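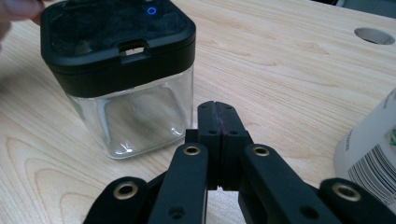
How to follow a naval exercise from public notices
By the Verlow desk
Updated in February

Most naval exercises are announced before they start, and anyone can follow them with a chart and a little patience. You need a free ship tracking account and the navigational warnings for your area.

1. Find the warning. Look for the words "gunnery", "firing" or "hazardous operations". Note the serial number, as later messages will refer to it.

2. Plot the corners. Positions are given in degrees and minutes, so 38 30 N is thirty-eight and a half degrees, or 38.5 in decimal. Join the points in the order listed.

3. Convert the times. They are in UTC. In Plirkach, 2 hours ahead, a start of 2000 is 10 at night.

4. Check the traffic. Open the tracker and look for merchant ships going round the area. Warships often do not transmit, so a blank patch of sea proves nothing.

5. Watch for a cancellation. Exercises end early or move, and the old warning may stay on copied lists. Go back to the issuing authority's page.

Do not use any of this for navigation.

Comments

Tellum: Step 3 caught me out, I had been reading the times as local.

Sartori: Can you do one on airspace notices? The areas often overlap but the hours differ.

Tellum: Seconded. The height limits confuse me.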